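Farkema Snack Corners: Frequently Asked Questions

This page collects the questions which we receive most often from workplaces, clubs and waiting rooms. If your question is missing, please write to us and we will try to add it.

What is a snack corner?

It is a small place in your building where people can take a snack and pay for it by themselves. We bring the snacks and the stands, you give us a table and a bit of light. There is no machine to plug in and no contract for a year. You can stop at the end of any month.

How much room do you need?

One normal table is enough for most places. It should stand away from a heater and away from direct sun, as chocolate suffers quickly. If your table is narrow, tell us before the first visit and we will bring a lower stand.

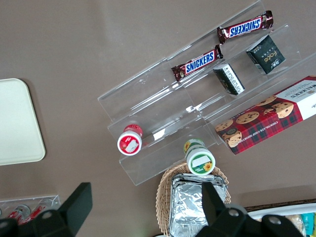

Photo: Ott Laur / Farkema

Why do you use clear stands with steps?

We tried baskets in the beginning. In a basket the small things go to the bottom and stay there until they are too old. On steps every row can be seen, and a person who fills the shelf can notice at once what is missing. Clear plastic is also easy to wipe with a damp cloth. Please do not use glass cleaner on it, it leaves the surface cloudy after some months.

Can we choose what comes?

Yes. With the first delivery you get our mixed box, and after that you can cross out what your people do not like. The list has 300 products at the moment. It changes a little in January, when some suppliers renew their range. We cannot promise one certain flavour for the whole year.

Do you have things without nuts, gluten or milk?

We do, and they come in a separate box with a green label. We ask you to keep them on their own stand, and never on a step under open food. All our snacks are closed in their wrapper, but we pack them in a room where nuts are also handled. A person with a strong allergy should read each wrapper and decide for himself or herself.

How do people pay?

With coins in the box or with the code printed on the small card. Both ways go to the same account, and you receive one statement each month. For groups under 14 people we recommend the coin box only, because the code has a monthly fee.

What happens if some money is missing?

A small difference is normal and we carry it ourselves up to nine dollars in a month. Over this sum we will call you and look for a solution together. Usually it helps to move the table to a place where more people pass by. In our experience a locked cupboard makes the matter worse, and the sales go down too.

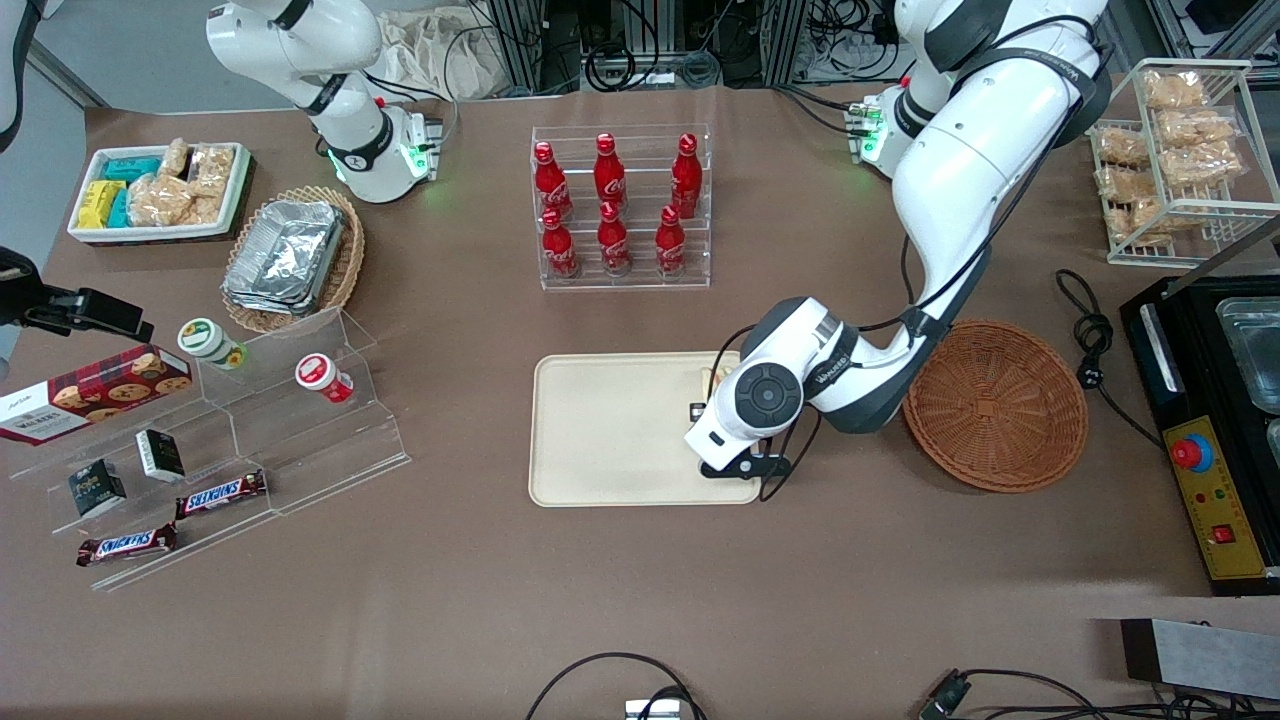

Elango Kamath asked us by email whether drinks should stand together with the food or on another table. He had noticed that in his building people took a drink and walked away, and the bars stayed. We answered him that one table is better, with the drinks at the back, so the hand must pass over the snacks first. He has tried this and he reports that the bars are now finished before the juice is.

How often do you come to fill it?

Every second week in the towns of Bodon and Ra. In other places it depends on the route. Our drivers come before 10 in the morning, and somebody must be there to open the door. If you have a holiday closing, please let us know a few days earlier.

May we fill the shelf ourselves between the visits?

You may, and many customers prefer it. We leave a reserve carton with you. Put the new pieces at the back and pull the old ones to the front, and write down on the sheet what you took from the carton.

Can we get a snack corner for one event only?

Yes, for up to 3000 visitors. Event orders are handled by our partner Morkach, and the prices are different. The unopened cartons can be returned, the opened ones cannot. Ask for Jomar Mercado when you call.

Who do I tell if something is past its date?

Take it off the shelf, keep the wrapper and send us a photograph of the printed date. We will credit it on your next statement. Questions about statements go to Hyun-seo Won at the office, in the afternoon if possible.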